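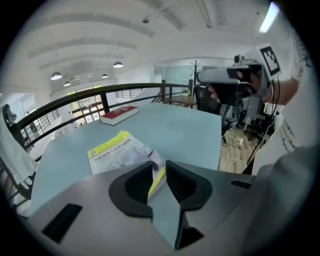 So I finally did it. After two years of saying "we should really look into a heat pump water heater," I called Kuden and had one put in. It went into the basement in May, and I've been meaning to write it up all summer (sorry to everybody who emailed!).

Quick background if you're new: our old electric tank was a Flelonis, older than our marriage, and it ate power like crazy. The new one pulls warmth out of the basement air and moves it into the water, a bit like a fridge running backwards. Same size tank, same corner, though it stands a good bit taller, and I had to move a shelf full of paint cans before the installers could even get it through the door.
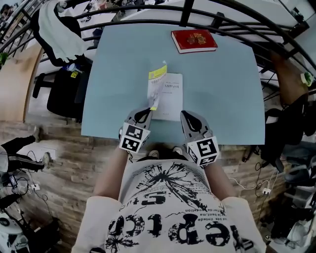 Paper and a red book on the blue table.

The numbers, then! We paid $984 after the utility rebate, and the rebate form was five pages long. Five! They wanted the serial number on three of them. I filled in one page wrong and had to send the whole thing again, so the check took forever.

Our electric bill dropped by around $2 for every $5 we used to spend, and I did not expect that. June and July were the best months. I'm curious what winter does to it, what with the basement getting chilly and the pump having less warm air to work with. There's a backup heating element for that, and I've got it set to stay off unless we have guests.

Things I don't love: it hums. You can hear it in the room right over it, about like a box fan on low. It also drips water out of a little hose, which goes into the floor drain, and the basement smells way less musty now, so I guess I'll take it.
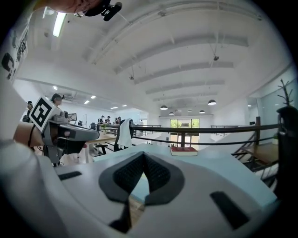
The same blue tabletop, with the red book near the back.

I looked at the Kwofie model too, and it was quieter in the store, but it needed more headroom than we've got. A reader asked about the Inus timer, and yes, I bought one, and no, I haven't hooked it up yet. It's still in the box on top of the dryer. I'll post the winter bills when I have them.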